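Grendstead office fit-up, lighting and ceiling notes
2018-04-12 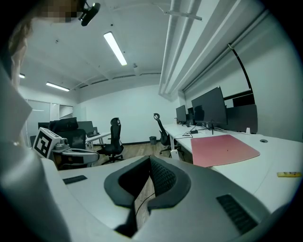
Ceiling and right-hand wall, fluorescents on.

Started on the ceiling before touching the desks. Fittings are still the long fluorescents. The one nearest the middle sits on a diagonal to how I'd want the desks to run, so either the desks turn or we live with it. Leaning towards turning the desks.

Meter readings at desk height, blinds up, mid-morning:
Under the middle fitting: 600 lux
Back wall, left side: 280 lux

The back reading is too low for bench work. Fine for the filing cabinets, so they go there and the soldering bench comes forward. Did the readings again after lunch and got the same at the back. Didn't bother repeating the middle one.

White pipes and ducts run down the right side of the ceiling towards the back wall. Anything we hang on that side has to clear them. Turcotte quoted in March for a cable tray along the same line and I don't think they had looked up when they did it. Have asked for a new price with the tray moved 3 feet to the left. No answer yet.

Glass partitions on the left stay. They let a fair bit of light through and I'd sooner not lose it. The Flullo drawing has film on the lower panels. Hold off on ordering until we know what is going on the other side.

Window frame on the right is dark and will show every scuff. Mask it before the wall gets painted. Wall colour still not settled. The Sitano sample card is in the top drawer with the meter, please put it back there after looking at it.

Tubes: the spare carton has 10 in it. I haven't checked them against the smaller fitting at the far left, which may take a different length. Check before anyone gets the ladder out.

To do
Chase Turcotte on tray price
Measure small fitting, far left
Mark desk positions on floor with tape, both layouts
Another set of readings with the blinds down
Find out who has the short ladder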